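About us

Vasbridge is a small site about winter sport. Alpine mostly, cross-country when the season heats up, a bit of biathlon, ski jumping if Réka gets her way. Race reports, calendars, results, the odd long read about wax.

Two of us run it. Greer MacBrayne writes most of the race reports and does the calendar. Réka Vida does interviews, jumping, everything nordic, and fixes the site when it falls over. Neither of us raced at any level worth mentioning. Greer coached kids' slalom for a few winters, Réka kept times at local club meets and still has the cold fingers to show for it.

How it started -- a shared results sheet. We were both tired of hunting through five tabs to find out who had won the second run, so we typed it up ourselves and sent it to friends. Friends sent it on. Then people we didn't know were writing to complain about a wrong bib number, and that seemed like the moment to make it a proper site.
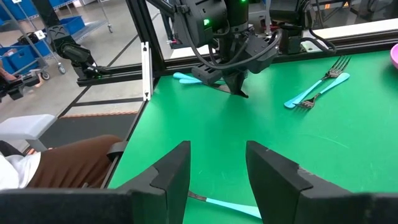
Light-blue handle on the green table.

What we cover

Races, first of all. Every alpine weekend gets a preview, a short report for each run and a results page. Tech events get more space than speed events, that's a taste thing and we know it. Speed fans write in about this a lot. Keep writing.

Calendar changes. Snow goes missing, wind closes a hill, a downhill gets moved three valleys over and swapped for a super-G. We try to have the change up within the hour, with the old date left in so you can see what moved. If you've booked a train you need to know what it was before as well as what it is now.

Juniors and lower level races. Thin coverage, but getting better. The Braneo Cup is our favorite -- small hill, floodlights, the start list never matches who turns up. We were there all weekend last winter and will be again.

Summer stuff too. Roller skis, plastic-hill jumping, glacier camps, who changed ski supplier, who changed coach. It's slow going untill September and then it all comes at once.
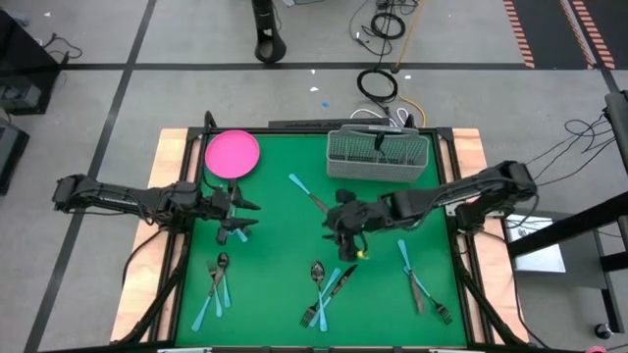
What we don't do: betting tips, rumors about injuries, anything about athletes' families. If a skier is hurt we wait for the team or the skier to say so. Sometimes that makes us the last ones to have it. Fine by us.

How we pay for it

Readers, mainly. There are 100 founding members, whose names are on the thank-you page, and a monthly option for everyone else. Bondine, a ski service shop, buys the banner on the calendar page. They don't see articles before they go up and they've never asked. When we write about gear we bought it or borrowed it, and we say which. Borrowed skis go back.

Photos from races are our own unless there's a name under them. Want to use one? Ask first, usually the answer is yes.

Mistakes

We make them. Times get mistyped, a Norwegian ends up Swedish, it happens at 1 in the morning. Fixes go at the bottom of the article with a note of what was wrong. Use the contact form and put "correction" in the subject line so it goes to the top of the pile.

Writing for us

Yes please, espescially from races we can't get to. Send a short pitch -- which race, when, what you'd want to write. Small fee, paid when the piece goes up. No need to be a journalist. You do need to have been at the race.

Club results: send them as a plain table, names spelled the way the racers spell them. The Kelemen ski club sends theirs every week in perfect order, so ask them how it's done.

Contact

Form is on the next page. Réka answers weekday mornings, Greer evenings. On race days replies are slow, we're watching the race.

Page last updated Jul 3, 2025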